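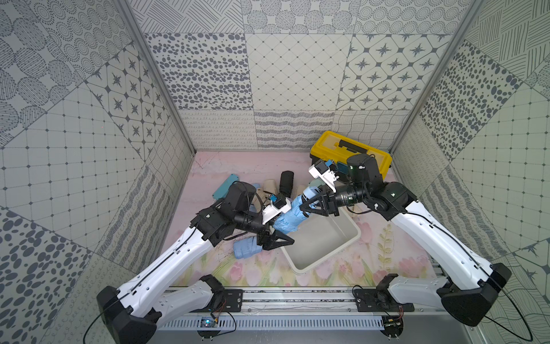 I have promised myself for a long time to sort the umbrellas, and now it is done, or nearly. A thread about folding umbrellas, a white tray and a toolbox. It will be a bit long, sorry.
2019-03-30

First the background. I keep the lending shelf at the Mosholm reading room. People come by bus, it begins to rain, they have nothing with them. So we lend small umbrellas. No form, no deposit. You take one and you bring it back when you pass by again.

The problem is how they come back. Most people just push them into the basket by the door. After one winter you have a big knot of cloth and straps, and when you pull one umbrella, two others follow it.

My sister-in-law in Gasberg said I should buy hooks and hang them. I tried the hooks in May last year. The short folding type does not hang well, the loop on the handle is too thin and people don't bother with it. The hooks now hold coats.

So this year: a tray. A plain white plastic one, shallow, the kind you can wipe with a cloth. The umbrellas should lie side by side with the handles in the same direction. When somebody takes one, the others can stay where they are.

Before you put them in the tray you must fold them, and this is the part where I am slow. My method, after many bad attempts:

Close the umbrella and hold it by the handle, tip down. Shake it a little so that the panels fall out between the ribs.

Take each panel and pull it flat, always going in the same direction. Don't press yet. If you press too early you get a fat place in the middle and the strap will not reach.

Then turn the handle with one hand and let the other hand go around the cloth. Close the strap last. If the strap is too short, the fault is in the panels and you begin again. I began again very often.

The light blue ones are the most difficult for me. The cloth is slippery and it goes back to a crumpled ball as soon as I look away. The beige ones are more obedient, I think, but my neighbour says the exact opposite, so maybe it is only the hands.

Next, the repair things. They used to live in a biscuit tin together with candles and a bicycle bell. Now they have moved into a proper box with a handle, and I can carry it to the table with one hand.

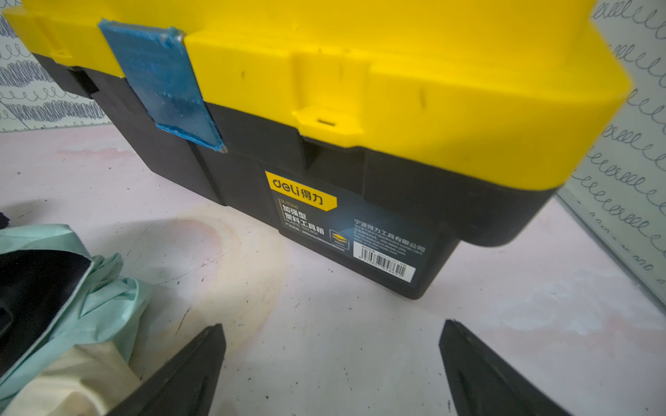 The deli toolbox, yellow lid and black base, with blue tape on the front.

What I keep in the box: strong thread, two needles, a small pair of pliers, spare rib tips, a piece of elastic and a tube of glue. The glue came from Eleo, the hardware shop near the bridge, and cost 400 of our small coins. For this money I had expected a better cap.

With thread and patience you can save most umbrellas. The usual damage is that the cloth has come loose from the end of a rib. Three stitches through the little hole, a knot, and it is good for another winter. A broken rib I don't repair any more. I keep the good parts from it and say goodbye.

A question came from Dinu, the café on the other side of the square: can they have a tray also? Yes, of course. I would start with 8 umbrellas, in two colours at most. With many colours people stand and choose, and the door is open all this time.

I also thought of giving each umbrella a number. Our library card system still prints labels, and the next free one was 3776, so this would be a very serious number for a small umbrella. I left the idea. A label on the handle comes off in the rain anyway. 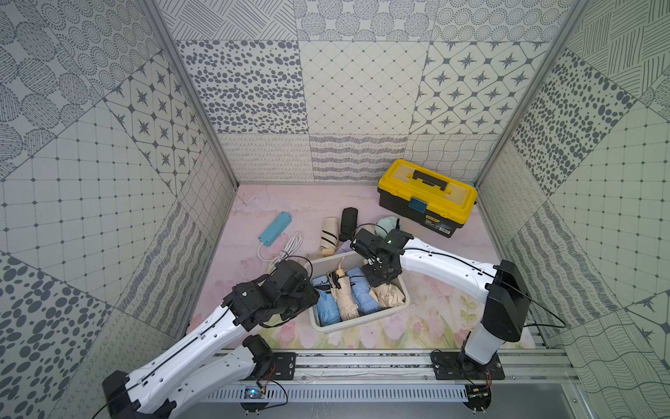 About the order in the tray I have changed my opinion two times. At first I wanted all the blue together and all the beige together. It looks nice for one hour. Now I put them in as they come, and the only rule is that each one is folded before it goes down. A loose one takes the place of two.

For drying: please open them first. We leave ours open on the floor of the back corridor overnight, and 30 minutes is not enough, even next to the radiator. If you fold a damp umbrella you will smell it in spring.

Still on my list: find a second tray of the same size, sew new straps for the ones where the button is gone, and write a small sign for the door. I am thinking of "Please fold me" – is this correct English, or does it sound too sweet? I will be happy for suggestions.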